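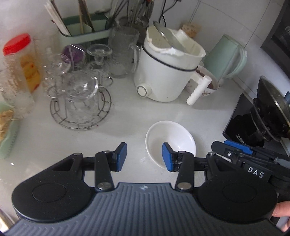

Jarmila Hrnčiar told me I'd packed the wrong shoes before I had even sat down. She was right, too (canvas sneakers, in January, for a walking tour of the old salt road!). She poured me a coffee and went to look for a spare pair of boots.

Jarmila runs the Lindgren walks out of Fusterwood, and I'd been wanting to talk to her ever since a friend came home raving about the two-day route over to Luvell. I asked how it all started. "With a bus strike," she said. "I had guests stuck at the inn and they were bored, so I walked them to the chapel and back. They wanted to know what was over the next hill."

What's over the next hill, as I found out, is a very long flight of steps. There are 134 of them down to the river, and she makes everybody stop at the bottom for soup.

I wondered if the bigger groups ever tempt her. "I took 2 buses once, never again. You can't hear a story from the back of a line like that." These days she had 600 guests over the whole of last year, and she says that's plenty.

We got on to prices, and she didn't mind at all. The Luvell route is 470 a head with the night at the Pevau guesthouse, breakfast and luggage transfer included, lunch on the second day not. "People always ask about the lunch," she said, "so please write that down."

I did. I also asked which month she'd pick for herself, and she took ages over it, then said late September, when the ferry's still running and you can get a table. The boots were a size too big, but I wore them all the way to the river.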